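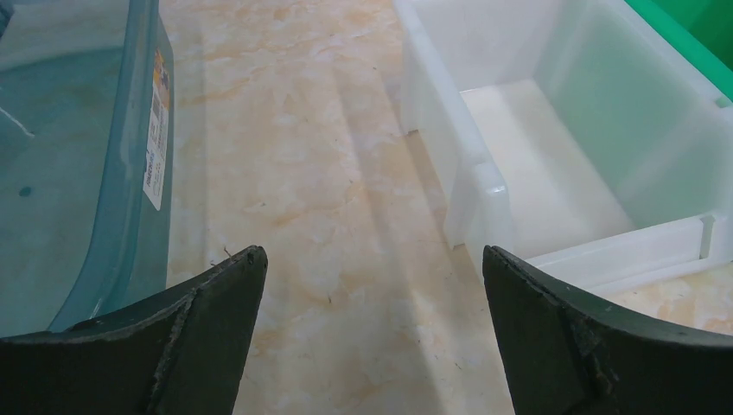 Marble-patterned surface, teal-blue bin at left, one fiber and one speck still at large.

Floltonness Floors, release 2

What this is

A collection of 640 pictures of floors and the things people leave standing on them, mostly bins. Hui-mei Chiang started it after losing an argument over whether a floor was clean. The collection has not settled the argument, but it has made it much longer.

What's in it

162 pictures have a bin in them. 149 show stone or something patterned to look like stone, and we don't try to say which. The label is "marble-patterned" and it stays that way until somebody turns up with a chisel. The rest are tile, boards and one doormat that Annunziata Caruso refuses to delete.

Labels

surface: the pattern and base color, in plain words. "Cream, tan veins" is fine. "Tuscan dawn" was removed in November.
container: color, and whether you can see through it. Translucent bins get their own value, as the floor showing through the wall takes on the color of the plastic and used to be labeled as a second floor.
debris: fiber, speck, crumb or unknown. Veins are not debris. Please zoom in before you file a complaint.
shadow: yes or no. Soft bands count as yes.

Known problems

Small specks on veined surfaces are missed a lot. Hui-mei and Annunziata labeled the Sillau folder separately and agreed on very little except the bins.
The Bremton folder has no debris at all, and we have our suspicions about Bremton.
"Teal" and "blue" were merged in the Mok folder and need to be pulled apart again.

Not suitable for

Judging anyone's housekeeping. It has been tried.

Changes

Fri 24 July: added the shadow label, fixed spelling of "fiber" throughout, kept the doormat.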